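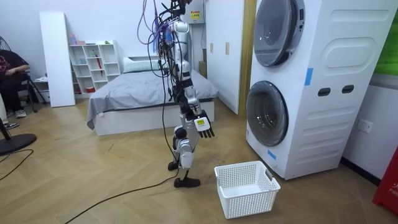

Car damaged by debris from a tanker fire, driver's insurer not responding

Posted in: Roads and Accidents
Asked by Omolara Yusuf, 2021-11-19

My car was parked on the service lane near the Milby junction when a fuel tanker went over on the main road and caught fire. I was inside the pharmacy when it happened and did not see the tanker fall, only the smoke after. The fire did not reach my car but the heat cracked the rear window, melted both tail lights and bubbled the paint on the left side from the back door down to the bumper. Other people on that lane had it much worse, so I am not complaining, but I still need the car for work.

The tanker belongs to a haulage company called Furomden. I went to their yard and a man at the gate gave me a phone number for their insurer. I have called it 11 times. Twice somebody picked up and told me to send a letter, which I did, and there has been no reply.

The police at the scene wrote down plate numbers, and mine should be on that list, but I was never given any paper. My own policy is third party only, so my insurer says it has nothing to do with them. A panel beater quoted me for the paint and lights but he would not put it in writing until I leave the car with him.

What do I need to have in my hand before I go back to Furomden? And is there a time limit on this? It has been 17 days already.

Ezeani
Member, 142 posts

Sorry about your car. I went through something close to this after a truck lost its load on the Inlow road, so I can tell you the order that worked for me.

Get the police report first. Go to the station that covers the junction, which may be a different one from where the officers on the day came from. Ask for the extract of the accident report and check that your plate number is on it. If it is missing, make a written statement there and ask for it to be attached. There was a small fee when I did mine and I had to go back a second time to collect it.

Then get the estimate in writing. If your panel beater will not do it, use another one. Most insurers want two estimates anyway, on headed paper, with parts and labor on separate lines. Take your own photos of the damage in daylight before anybody touches the car, including one that shows the plate. Do not let him start sanding the paint. Once work has begun the insurer can say they were not given a chance to inspect.

Write to the haulage company itself and copy the insurer. Your claim is against the owner of the tanker. The insurer pays on the owner's behalf, but the owner is the one you are claiming from. Put in the date, the place, the tanker's plate number if you have it, your plate number, and the total from the lower estimate. Attach copies and keep the originals. Deliver it by hand and have somebody sign and stamp your copy. The stamp mattered a lot in my case, because the insurer later said they had received nothing.

Give them 21 days in the letter. After that you can complain to the insurance regulator in writing, with the stamped copy attached.

On the time limit, 17 days is fine for the court side, that runs much longer. Insurers like to be told early though, so I would not leave it past this month.

Mine took from April to the end of the year and I was paid less than I asked for. I took it.

roadside_mike
New member

just get a lawyer to write them one letter, they will pick up the phone after that. these haulage companies ignore everybody else

Ezeani
Member, 142 posts

A lawyer's letter can help, but for a window and two lights the fee may eat a good part of what you get back. I would try the stamped letter first.

One more thing I forgot. Ask the other owners from the service lane whether they have filed. If several of you deliver letters in the same week it is harder to ignore, and one of them may already have the report number, which will save you time at the station.

Omolara Yusuf

Thank you. The woman from the phone shop next to the pharmacy has the report number and I have copied it. I am going to the station tomorrow morning and will ask for the extract. Does the statement have to be typed or can I write it there?

Ezeani
Member, 142 posts

Handwritten was fine for me. Bring your license and the car papers.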